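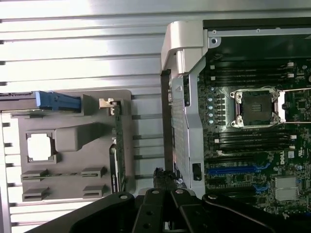 Bench 2, wrist view. Dell tower on its side, CPU socket empty, gray tray to the left.

July, late afternoon. Picking up from the memory stuff. I said I'd write down how the arm does on the Tranberg refurb list, which is basically the job I do every time a batch of office PCs comes in: memory out, drive out, processor out, new parts in, lid on, next one. Boring as anything, and I would LOVE to hand it over (my thumbs too).

So, can it do the chore yet? Some of it! The Jugah planner is pretty good at getting to the right place. I ran 30 approaches to the memory slots and 19 ended up close enough that I'd have let it go ahead. A person gets 30 out of 30 while talking about lunch, but in the spring we were at 5.
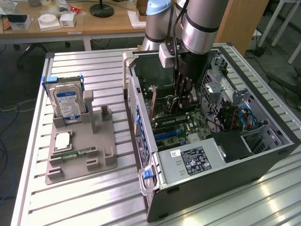

Side view, fingers down in the case. Drive, CPU and a memory stick in the fixture.

The fixture is the part I'm happiest with. Everything has its own pocket, so the arm doesn't have to pick a chip off a bare table, and I can reset the bench in under 2 minutes. Whoever redraws it next: please leave more finger room next to the drive slot, I keep wanting to chamfer that edge by hand.

What still bugs me is force. Seating memory takes a real shove and then you feel the click, and Bornska (our force script, for anyone new) can't tell a click from a board flexing. I've got the limit set low and I'm leaving it low until I trust it.
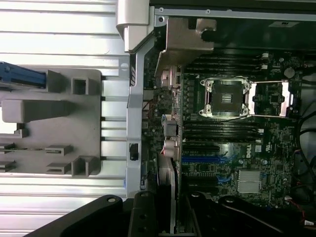 Photo: Stundilmont bench log, wrist camera

Processor socket next. I'm keeping the lever as a human job for now. Two motions, hook and swing, and I can do it half asleep, but the gripper is chunky and there's a lot of board right there to scrape. Dropping the chip in square might be OK with a suction tip, I want to try that before anyone buys different fingers.

Also the ridged table throws glare all over the wrist view. Try the matte sheet from the cupboard, and move the lamp before blaming the planner again (me, twice).

To do: rerun the slot approaches with the lamp moved, order suction cups, label the spare drive caddies.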